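4. Entering a grant award

This section covers recording a public grant in the Istus ledger for a food manufacturing site. Users need the Awards Editor role. Read-only users can open the form but cannot save it.

4.1 Before you start

Have the signed offer letter and the cost schedule at hand. If the award was made to a parent company, enter it under the parent and assign shares later (see 4.3).

1. Open Awards and select New Award.
2. Enter the recipient's legal name as it appears on the offer letter. Trading names go in the Alias field.
3. Select the funding body from the list. If it is missing, ask your administrator to add it. Do not use Other for public bodies.
4. Enter the award date in full, for example June 12, 2021. 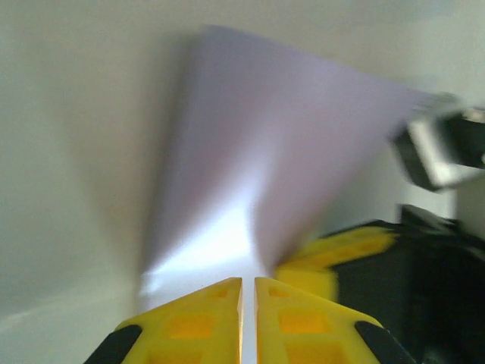 5. Enter the total award in whole dollars. Istus rejects cents, currency signs and spaces. A comma is accepted, so 3,490 and 3490 are stored as the same value.
6. Set the Aid Category. Product development, plant equipment and staff training each have their own code. Sugar reduction work uses code 111 — this code also turns on the nutrition fields.
7. Select Save Draft.

Note: A draft is deleted after 15 days without changes. Istus does not send a reminder.

4.2 Adding match funding

1. Open the draft and select the Sources tab.
2. Add one line for each source. Loans and in-kind support must be on separate lines.
3. Check the Total Cost field. If the award is 3,490 and the total cost is 3,767, the match lines must add up to 277.
4. Select Validate. Lines in error are marked with a red bar.

Caution: Changing the award amount after validation clears all match lines. Export the Sources tab first.

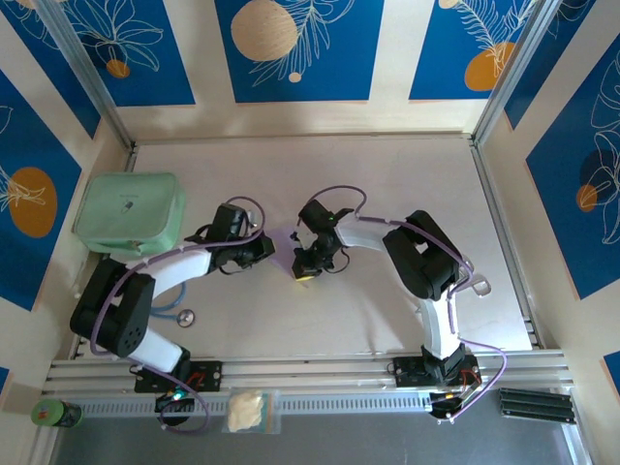
4.3 Assigning shares to sites

1. Select the Sites tab and choose Split by Percentage or Split by Amount.
2. Enter a share for every active site. Use zero for sites that receive nothing; a blank field blocks submission.
3. Select Submit for Review. The record locks until the reviewer approves or returns it.

Note: Records imported from Drestach carry a single site share. Delete it before entering new shares.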